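핸드헬드 그리퍼 정비 기록: 마커 큐브, 케이블, 죠

2022년 12월 9일

지난 글에서 수집 장비의 소프트웨어 쪽을 정리했으니 이번에는 하드웨어 정비 쪽을 적는다. 대상은 양손에 하나씩 쥐는 핸드헬드 그리퍼 2대 한 세트다. 우리 쪽에서는 세트 이름을 Duvanar라고 부른다. 왼손용과 오른손용은 기구적으로 같은 설계이고, 상단에 올라가는 큐브의 마커 ID만 다르다. 이 차이 하나 때문에 생기는 사고가 꽤 있어서 뒤에 따로 적었다.

기준이 되는 펌웨어와 로그 도구는 Flollow다. 다른 환경이면 메뉴 이름이 다를 수 있다. 순서 자체는 그대로 적용된다.

1. 분해 전에 할 것

로그부터 저장한다. 전원을 내리면 엔코더 카운터의 최근 구간이 날아간다. 현상이 재현되는 상태에서 죠를 완전히 열고, 완전히 닫고, 다시 여는 동작을 녹화해 둔다. 이 기록이 없으면 조립 후에 무엇이 좋아졌는지 비교할 대상이 없다.

다음으로 큐브 옆면과 그리퍼 몸체에 걸쳐 유성펜으로 짧은 선을 하나 긋는다. 조립할 때 이 선이 어긋나 있으면 큐브가 90도 돌아간 것이다. 큐브는 네 방향 모두 체결이 된다. 설계할 때 키 홈을 넣었어야 했는데 넣지 않았다. 다음 개정판에는 한쪽 모서리에 핀을 추가할 예정이다.

케이블은 마지막에 뽑는다. 커넥터를 잡고 뽑고, 선을 잡고 뽑지 않는다. 당연한 말이지만 지금까지 교체한 케이블은 대부분 커넥터 바로 뒤에서 끊어져 있었다.

2. 마커 큐브

큐브는 흰색 출력물이고, 노출된 면마다 마커를 붙인다. 추적 품질은 거의 전적으로 이 면의 상태에 달려 있다. 렌즈를 바꾸고 노출을 바꾸고 파라미터를 하루 종일 만지는 것보다 마커를 새로 뽑아 붙이는 편이 효과가 크다.

점검 항목은 다음과 같다.

모서리 들뜸. 손톱으로 네 모서리를 눌러 본다. 들뜬 곳이 있으면 부분 접착하지 말고 그 면 전체를 떼어 다시 붙인다. 부분 접착하면 면이 미세하게 휘고, 자세 추정값이 특정 각도에서만 튄다. 이런 불량은 찾기가 매우 어렵다.

표면 반사. 반드시 무광지를 쓴다. 광택지에 출력하면 천장 조명이 그대로 비친다. 바닥이 밝은 타일인 곳에서는 아래에서 올라오는 빛도 무시할 수 없다. 광택지로 뽑아 놓고 무광 스프레이로 해결하려고 한 적이 있는데, 스프레이가 뭉친 자리에서 경계 검출이 나빠졌다. 권하지 않는다.

흰 여백. 마커의 검은 테두리 바깥에 흰 여백이 있어야 한다. 재단하면서 여백을 너무 바짝 자르면 어두운 배경 앞에서 검출이 끊긴다. 사무실 책상 위에서는 정상인데 현장에 나가면 안 되는 전형적인 경우다.

오염. 손때는 마른 천으로 먼저 닦고, 안 지워지면 이소프로필알코올을 천에 소량 묻혀 닦는다. 용액을 큐브에 직접 뿌리지 않는다. 잉크젯으로 출력한 마커는 번지므로 레이저 출력만 쓴다.

마커를 교체한 다음에는 큐브 캘리브레이션을 다시 한다. 면 하나만 바꿨더라도 전체를 다시 한다. 시간을 아끼려고 기존 변환 행렬을 그대로 쓰면 그 면이 보일 때마다 궤적에 계단이 생긴다. 예전에 278번 세션이 그래서 통째로 폐기됐다. 재생해 보면 손목을 돌릴 때마다 손 전체가 옆으로 순간 이동했다.

3. 죠

죠는 검은색이고 끝이 갈고리처럼 안으로 휘어 있다. 얇은 천이나 종이류를 잡을 때는 편한데, 모서리에 대고 문지르는 작업에서는 끝부분에 하중이 집중된다. 닦기 작업이 많은 주에는 점검 간격을 줄인다.

확인 순서는 다음과 같다.

먼저 죠를 닫고 빛에 비춰 본다. 양쪽 끝이 고르게 닿아야 한다. 한쪽만 닿으면 축이 휘었거나 부싱이 닳은 것이다.

그다음 A4 용지 한 장을 물리고 당겨 본다. 끝, 중간, 안쪽 세 위치에서 모두 저항이 있어야 한다. 끝에서만 빠지면 패드 마모, 전체적으로 빠지면 스프링이다.

마지막으로 죠를 반쯤 연 상태에서 좌우로 흔든다. 유격이 손에 느껴지면 부싱을 바꾼다. 나사를 더 조여서 유격을 없애는 방법은 쓰지 않는다. 마찰이 늘어서 방아쇠가 무거워지고, 작업자가 힘을 더 주게 되고, 결국 링크가 부러진다.

닦기 작업 뒤에는 죠 안쪽에 섬유 보풀이 낀다. 티슈가 특히 심하다. 핀셋으로 빼고 부드러운 솔로 한 번 쓸어 준다. 압축 공기는 보풀을 링크 안쪽으로 밀어 넣으므로 마지막 단계에서만 짧게 쓴다. 보풀이 쌓이면 완전 닫힘 위치가 조금씩 밀리고, 엔코더 영점이 드리프트하는 것처럼 보인다. 처음에는 이것을 전자 쪽 문제로 생각해서 엔코더 보드를 두 번 교체했다. 보드는 멀쩡했다.

윤활은 링크 축에만 건식 PTFE를 소량 쓴다. 그리스는 먼지를 모으고, 닦아야 할 물건에 묻는다.

4. 엔코더 영점

죠를 조립한 뒤에는 영점을 다시 잡는다. Flollow에서 그리퍼를 선택하고, 완전히 닫은 상태에서 닫힘값을 저장하고, 완전히 연 상태에서 열림값을 저장한다. 저장할 때는 방아쇠를 끝까지 당긴 채로 값이 안정될 때까지 기다린다. 값이 계속 흔들리면 저장하지 말고 커넥터부터 본다.

영점을 잡은 다음에는 개폐를 반복하면서 닫힘값이 원래 위치로 돌아오는지 본다. 내구 시험까지 할 때는 개폐 1000회를 돌린다. 일상 정비에서는 거기까지 필요 없고, 링크나 스프링을 새것으로 바꿨을 때만 한다. 손으로 하면 손가락이 먼저 고장 나므로 지그에 물려서 돌린다.

5. 케이블

이 장비에서 가장 자주 고장 나는 부품이다. 그리퍼에서 나온 검은 케이블이 몸 옆으로 내려오는데, 서서 하는 작업과 쪼그려 앉아서 하는 작업에서 필요한 길이가 다르다. 서 있는 자세에 맞추면 앉았을 때 바닥에 고리가 생긴다. 앉은 자세에 맞추면 일어서면서 팔을 뻗을 때 커넥터가 당겨진다.

현재 정착한 방식은 다음과 같다.

길이는 서서 팔을 끝까지 뻗은 자세를 기준으로 잡는다. 남는 부분은 팔꿈치 아래에서 벨크로로 한 번, 허리에서 한 번 묶는다. 팔꿈치 위에는 묶지 않는다. 팔을 굽힐 때 선이 꺾인다.

낮은 위치의 물건을 닦는 작업이면 시작 전에 실제로 쪼그려 앉아 보고, 바닥에 닿는 고리를 허리 쪽으로 올려서 다시 묶는다. 신발에 밟히는 위치에 선이 있으면 시작하지 않는다. 이 확인을 건너뛰어서 밟고 일어선 경우가 한 달에 한 번은 나온다.

쓰지 않는 커넥터 끝에는 캡을 씌운다. 매달린 플러그는 바닥이나 가구에 부딪히면서 하우징이 벌어진다. 벌어진 하우징은 꽂을 때는 멀쩡하고, 움직일 때 순간적으로 끊긴다. 로그에는 짧은 공백만 남아서 원인을 찾는 데 시간이 걸린다.

순간 단선이 의심되면 엔코더 값을 화면에 띄워 놓고 케이블을 커넥터 쪽부터 한 뼘씩 가볍게 굽혀 본다. 값이 튀는 구간이 나오면 그 케이블은 폐기한다. 수축 튜브로 보강해서 다시 쓰지 않는다. 굽힘 지점이 튜브 끝으로 옮겨 갈 뿐이다.

6. 좌우 바뀜

앞에서 언급한 문제다. 정비하려고 큐브 두 개를 동시에 빼 놓으면 바꿔 끼우게 된다. 기구적으로는 완전히 맞고, 추적도 정상으로 된다. 데이터에서만 왼손과 오른손이 바뀐다. 궤적만 보면 그럴듯해서 검수에서도 통과한다.

대책은 단순하다. 한 번에 한 대만 분해한다. 큐브 안쪽 바닥면에 L과 R을 음각으로 넣었고, 조립 후에는 왼손만 흔들면서 화면의 왼손 궤적이 움직이는지 본다. 정비 기록지에는 이 항목이 마지막 줄에 있고, 서명이 없으면 장비를 내보내지 않는다.

7. 현장 확인

작업대에서 전부 통과해도 현장에서 짧은 시험 작업을 한 번 한다. 우리는 주로 Skotham 쪽 로비에서 한다. 벽돌 벽, 흰 면, 반사되는 타일이 한곳에 있어서 조명 조건이 까다롭다. 여기서 추적이 유지되면 다른 곳에서는 대체로 문제가 없다.

시험 작업은 무릎 높이 아래의 고정된 물건 모서리를 흰 천이나 티슈로 닦는 것으로 정했다. 소화기함 같은 상자가 적당하다. 한쪽 죠는 천을 문 채 모서리에 대고, 반대쪽은 대기 위치에 둔다. 쪼그린 자세라서 케이블 여유가 확인되고, 모서리에 대고 누르기 때문에 죠의 유격이 드러나고, 큐브 두 개의 거리가 서로 달라서 마커 크기에 따른 검출 차이도 볼 수 있다. 안전 설비로 시험할 때는 외면만 닦고, 위치를 옮기거나 문을 열지 않는다. 건물 관리 쪽에는 미리 알린다.

로그에서는 세 가지를 본다. 양손 마커의 검출 공백, 누르는 동안의 닫힘값 변화, 손을 뗀 뒤 닫힘값이 돌아오는지 여부. 닫힘값이 누르는 동안 서서히 벌어지면 스프링을 의심하고, 계단처럼 튀면 케이블을 의심한다.

8. 예비 부품

현장 가방에 항상 넣는 것: 캘리브레이션이 끝난 예비 큐브 한 쌍, 케이블, 죠 패드, 부싱, 벨크로, 2 mm 육각 렌치, 무광 레이저 출력 마커. 예비 큐브는 반드시 해당 변환 파일과 같은 이름을 적어서 보관한다. 이름 없는 큐브는 예비품으로 치지 않는다.

Hadgu 규격의 구형 케이블은 커넥터 모양이 같지만 핀 배열이 다르다. 가방에 섞이면 현장에서 구분이 안 되므로 지난 4월에 전부 뺐다. 혹시 서랍에 남아 있으면 꽂지 말고 따로 모아 두는 것이 좋다.

부싱 재질 비교는 아직 데이터가 모자라서 다음 글로 미룬다.

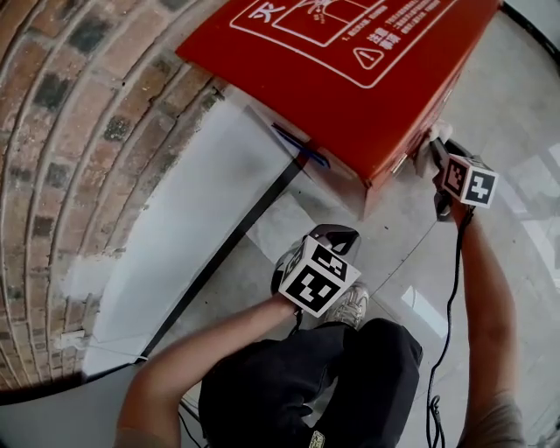 Rokeya Ekanayake: 케이블 부분 잘 읽었습니다. 저희도 팔꿈치 아래에서 묶는데, 벨크로를 너무 조이면 그 자리에서 피복이 먼저 갈라지더군요. 지금은 손가락 하나 들어갈 정도로 느슨하게 두고 허리 쪽만 단단히 고정합니다. 그리고 닫힘값이 서서히 벌어지는 증상은 스프링 말고 죠 패드 접착이 밀려서 나온 적도 있습니다. 스프링을 주문하기 전에 패드를 손톱으로 한번 밀어 보시기 바랍니다.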